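Sewing Up Anything That Would Rather Stay Open

By Teresa Ó Dubhghaill
9 July 2023
705 shares

Sooner or later every cook stuffs something too full and has to sew it shut. Cookery books cover this in four words ("sew up the opening") and move swiftly on to gravy. I've ruined enough pork to have views.

Fingers are hopeless once they're greasy. Buy a cheap pair of locking pliers-type needle holders and keep them in the cutlery drawer, where guests will find them and worry.
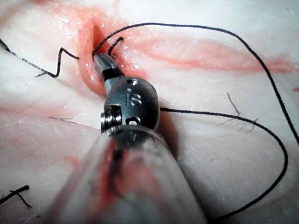 STITCHING & TRUSSING

Slim jaws with a pointed tip and some ridges further back are the thing to look for. They'll hold a thread right up by the edge of a cut, in a gap far too narrow for a thumb. Black thread on a pale surface is also a kindness to whoever has to find it again. For the oven, though, use undyed cotton, and leave long tails.

Grip the needle a little way back from the eye and turn your wrist, so the curve does the work. Go in well away from the edge, or the stitch will tear out while you're admiring it. Pull until the sides meet and stop there. Puckered meat leaks.

Eight stitches will close most stuffed shoulders. Write the number on the foil. Last February I wrote nothing down, and my father-in-law found the ninth.

Wash the jaws in hot soapy water, open, and get a brush into the hinge.

2 comments

Rezaul Ekanayake
Dental floss works too, provided it's unflavoured. We had minty lamb and it wasn't the good sort of minty.

Lutfa Saha
I just use skewers. Do the needle holders rust if they go in the dishwasher?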